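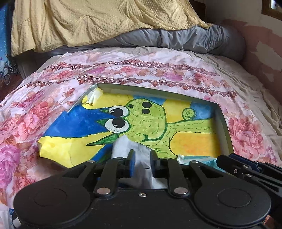

One reader of the December newsletter wrote in to ask why we only ever want people with new sheets, when the ones she sleeps on are older than her kids and still going strong. Fair point. So this round is for old bedding. Patterned, plain, faded, patched, all fine.

CALL FOR PARTICIPANTS: Hallberg Bedding Diary, round two

Quick version: we need people to keep a diary of the sheets they use at home for 12 weeks. You fill in a short form after each wash and a longer one at the start and end. We pay. Sign up by 15/02/2020, end of day.

Who we are
Small textile research office in Hallberg, two rooms over the Fenetti fabric store (door is on the side street, not the front). We study how cloth holds up in normal homes. Round one brought in 3,415 diary entries, of which 1,066 were for flat sheets, so fitted sheets and pillowcases are especially welcome this time. Duvet covers too. No mattress pads please, we don't have a form for them.

Who can take part
- 18 or over
- living in Hallberg, Cedach or anywhere on the Hung bus line
- doing laundry at home or at a laundromat, either one
- at least two sets of bedding in regular use, one of them five years old or more
- OK with filling in forms online or on paper

Renters, students, big families, people living alone, all good. Shared houses can join but one diary per household. If you took part in round one you can come back, just use your old participant number. Lost it? Email us, we'll look it up.

What you do
Start form, maybe half an hour. Asks what the sheet is, where it came from if you know, what the label says if there still is one. Then after each wash a half page: date, water temp, detergent, line or dryer, ironed or not, any new holes or pilling or thin spots. Color fading too, there's a chart in the packet to compare against. Please do the chart by a window, not under a lamp, we had a lot of odd readings last time.

Last week there's an end form and you cut a small swatch from the hem of one item. Only if you're willing. Skipping the swatch does NOT affect your pay.

Please don't change how you wash stuff. Hot, cold, whatever you normaly do. We aren't grading you.

Pay
$10 for each completed week, paid by check or gift card in two parts, middle and end. If you drop out you keep what you've earned. Detergent isn't covered, sorry, we asked.

Privacy
Your name is kept apart from your diary. Reports only show the type of bedding and the washing details. Want out? Tell us and we delete your entries, no form needed.

Also wanted
One part-time diary clerk, evenings, typing up the paper forms and mailing out packets. Need good eyes for bad handwriting. Some laundry knowlege helps but we can teach you that part. Mention "clerk" in the subject line and attach a resume, one page is plenty.

How to sign up
Email or drop a note in the box by the side door with your name, street, a phone number and what bedding you'd like to track. Say if you want paper forms. Large print available. We'll call back evenings mostly, and packets go out once the list is final.

Questions about the old-sheets thing, same email. Parking is behind the store, the two spots by the fence are ours.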